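Buscar en la revista Palabra clave, autor o año Buscar

4. El sofá tallado y la sala que se arma a su alrededor

Llego por fin al mueble que me metió en este lío. En el apartado anterior hablé de aparadores y vitrinas, que en las casas de la calle Burnier se dejan estudiar sin protestar: están contra la pared, casi no se mueven y la gente te abre los cajones encantada. Con el sofá la cosa cambia, porque en el sofá te sientan a ti. La mitad de mis notas de campo sobre sofás están tomadas encima de uno, con el cuaderno en las rodillas y una taza que no sabía dónde dejar, y creo que eso se nota en lo que sigue (para bien y para mal).

Cuando digo «sofá tallado» me refiero a cualquier asiento de varias plazas cuyo marco queda a la vista y lleva labra, sea mucha o poca. Dejo fuera los tapizados enteros, aunque tengan patas torneadas, y dejo fuera también los bancos de zaguán. Es una definición algo casera, lo reconozco. Probé primero con la clasificación del catálogo Stevamico, que separa los respaldos por la forma del copete, y a la segunda visita ya me había encontrado con un respaldo rehecho, un copete de otro mueble y unos brazos que no eran parientes de nada. Así que volví a lo simple: marco visible, talla visible, y a otra cosa.

4.1. Dónde se pone

Lo primero que me llamó la atención es la tozudez del sitio. El sofá tallado manda. En las casas del barrio de Yáñez donde había también un sofá moderno, el moderno se había ido al cuarto de la televisión y el tallado seguía en la sala, de cara a la puerta, aunque obligara a pasar de lado. Una informante me contó que su madre lo había colocado así en julio del año de su boda y que desde entonces se habían cambiado las cortinas, el suelo y hasta la puerta. El sofá, ni un palmo.

Me gusta mucho esa historia, pero tengo que ser prudente con ella. Hay casas donde el mueble se ha movido, y bastante. En 2 de las viviendas había acabado en el pasillo, haciendo de sitio para abrigos, y en una tercera estaba en un dormitorio con una pila de mantas encima tan alta que tardé un rato en darme cuenta de que debajo había talla. Los dueños se disculparon por las mantas. Yo, feliz, porque un sofá con mantas me dice mucho más que un sofá de exposición.

4.2. Cómo se cuida, y cómo se deja de cuidar

La talla coge polvo. Lo sabe cualquiera que haya tenido que limpiarla y es, de lejos, el tema que más minutos ocupa en mis grabaciones. Pincel, brocha de repostería, bastoncillo, el cepillo de dientes jubilado: cada casa defiende su herramienta con un fervor que yo no me esperaba. La cera también divide. Hay quien encera por costumbre y hay quien considera que la cera es justo lo que ha ido cegando las hojas y las volutas, y en una misma familia recogí las dos opiniones con 4 minutos de diferencia.

El informe del taller Stidness, que cito ya en la introducción, sugiere mirar el fondo de los relieves para saber si una pieza se ha encerado en exceso. Lo intenté, linterna en mano, y a veces creo haberlo visto y a veces no tengo ni idea. No soy restauradora. Prefiero contar lo que me dijeron y dejar el diagnóstico para quien sepa.

Luego está el desgaste, que para mí es lo más bonito de todo. Los bordes de los brazos se alisan donde se apoya la mano al levantarse, y la gente lo sabe y te lo enseña: «aquí se agarraba mi abuelo». ¿Que fuera el abuelo o fueran tres generaciones de primos? Imposible decirlo, claro. Pero la frase se repite con variantes en casi todas las conversaciones y me parece que ahí hay más sobre el valor del mueble que en cualquier tasación.

4.3. El marco y la tela

Aquí quiero insistir un poco, porque en la discusión del seminario (presenté una versión de este apartado el 26/5/19) se me preguntó por qué doy tanto espacio al marco y tan poco al tapizado. La respuesta corta es que el tapizado se va. Se cambia, se cubre con una funda, se vuelve a cambiar. El marco se queda y es lo que la gente reconoce cuando le enseñas una foto antigua: señalan la curva del respaldo, jamás la tela. En el seminario me dijeron también que esto valía para el 100 % de mis casos, y no, no me atrevo a tanto. Hubo una vecina que solo me habló del terciopelo.

La figura 2 recoge uno de estos sofás de marco ornamentado, que es el rasgo que me sirve para incluirlos en el estudio.

Figura 2. Sofá de marco tallado y ornamentado. 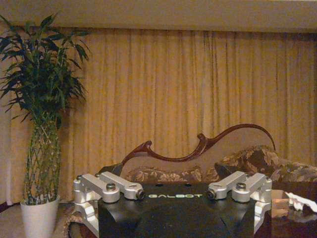 ¿Por qué se conserva el marco de un sofá tallado cuando se cambia el tapizado?
Porque es la parte que las familias identifican con el mueble y, además, rehacer la talla cuesta bastante más que poner tela nueva.

Esa diferencia de coste salió sin que yo la buscara. Los tapiceros con los que hablé aceptan el encargo de la tela casi sin mirar, pero para una voluta partida te mandan a otro taller, y de ahí a otro. Más de una familia había guardado el trozo roto en un cajón del aparador, envuelto en papel de cocina, a la espera. Vuelvo a esos trozos en el apartado 5, que va sobre reparaciones pendientes y que me salió más largo de lo que le prometí a la editora.

Comentarios de lectores (2)

marga_t: En mi casa era el cepillo de uñas, ni pincel ni brocha. Y pobre del que se sentara con la merienda. Muy bueno lo del trozo guardado en papel de cocina, nosotros tenemos uno igual.

R. Olmo: ¿Se puede consultar en algún sitio el informe de Stidness completo? La referencia de la introducción no me lleva a ninguna parte.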